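Irar Planning Layer Reaches Its First Stable Release

Software Group, October 2020

The Software Group is pleased to report that Irar, the motion planning layer developed for the institute's manipulation program, has been tagged as a stable release and is now the default for all arms in the building. Teams that still depend on the earlier planner may continue to use it until their current experiments are complete, but no further fixes will be made to it.

Irar sits between the perception service, Flumine, and the low-level controller that runs on each arm. It receives a list of surfaces and objects from Flumine, receives a goal from the task script, and returns a timed path that the controller can follow. The earlier planner did all of this in a single process. When a camera message arrived late, the whole process waited, and the arm stopped in mid-motion. In Irar the three jobs run separately, and a late message from the camera affects only the estimate of the scene. The arm continues on the last path that was checked and slows down if no fresh estimate arrives within the permitted time.

The work was led by Boonmee Limsakul, with Jarmila Dvořáček responsible for the collision model and for the test suite. The design was first presented at the internal review in July, where the main request from users was for better behavior when the arm is holding something. That request shaped most of what followed.

In the earlier planner, a held object was treated as a fixed box attached to the wrist. The box was drawn large enough to be safe, and as a result many useful paths were refused. A spoon was a particularly poor fit for this method. It is long and narrow, it may be gripped at any point along the handle, and the bowl is wider than the rest. A box large enough to contain it in every grip was also large enough to touch the table in nearly every pose a person would consider sensible.
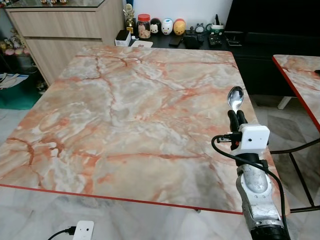 Irar replaces the box with a chain of short capsules that is fitted to the object after each grasp. The fitting step takes the position of the gripper fingers from the controller and the visible outline of the object from the wrist sensor, and combines the two. If the outline is incomplete, the planner uses the catalog shape for that object and adds a margin. The margin can be set in the task file, and users are asked to leave it at the default value until they have run the supplied checks on their own arm.

Shiny objects required additional work. Polished steel reflects the lights and the furniture of whatever room it is in, and Flumine would sometimes report the reflections as small separate objects close to the gripper. The planner then tried to steer around things that did not exist. Ms. Dvořáček's solution was to have the planner tell Flumine which region of the view is taken up by the held object. Detections inside that region are kept in the log but are not passed on as obstacles. The region is recalculated as the wrist turns.

A related change concerns the table surface itself. Glossy and strongly patterned tops had caused trouble for the plane fitting routine, which relied on depth readings alone and could split one flat surface into several patches at slightly different heights. The new routine also looks for the straight edges of the surface and fits a single plane between them. Where two tables stand close together, each is given its own plane and its own boundary, and the gap between them is treated as closed to the arm unless the task script states otherwise. Teams working in furnished rooms have asked for this for a long time.

The release was tested against 2,065 recorded planning requests, drawn from the logs of past experiments and replayed on the desk machines overnight. Of these, 51 did not produce a valid path within the time limit. Mr. Limsakul has reviewed each one. Most ask for a pose that the arm cannot reach, and the earlier planner also refused them. The remaining cases, 7 in all, are true regressions and have been entered in the issue tracker. All of them involve a held object being turned over close to the edge of a table. Until they are resolved, users who need this motion should divide it into two steps, with the turn made at a greater height.

Replay tests do not take the place of work on a real arm. A path that is valid in the log can still be uncomfortable for the hardware, and cable routing in particular is not represented in the collision model at present. Users should continue to watch the sensor cable during the first slow run of any new task and should add a wrist limit to the task file if the cable becomes tight. A simple cable model has been proposed by the Khamphan team - it is being considered for the next release, although no commitment has been made.

Several tools are delivered with Irar. The path viewer has been rewritten and now shows the held object as the planner sees it, together with the region masked from Flumine. The log recorder stores the planner input and output in one file, so that a failed request can be replayed on another machine without the arm. The configuration checker reads a task file and lists any setting that differs from the default. It does not change the file.

Groups using the Clakonero grippers should note that the finger position message has a new format. The driver must be updated before Irar is started, and the planner will decline to run if it finds the old version. The update procedure is set out in the installation notes. All other grippers in use at the institute are supported without change.

Two introductory sessions will be held in the seminar room for staff and students who write task scripts. The first covers the move from the earlier planner, including the renamed settings. The second is given over to held objects and is recommended for anyone whose work includes utensils or tools. Places may be reserved through the Software Group's page on the internal site, where the release notes and the list of known issues are also available. Reports of unexpected planner behavior should be sent to Mr. Limsakul with the log file attached.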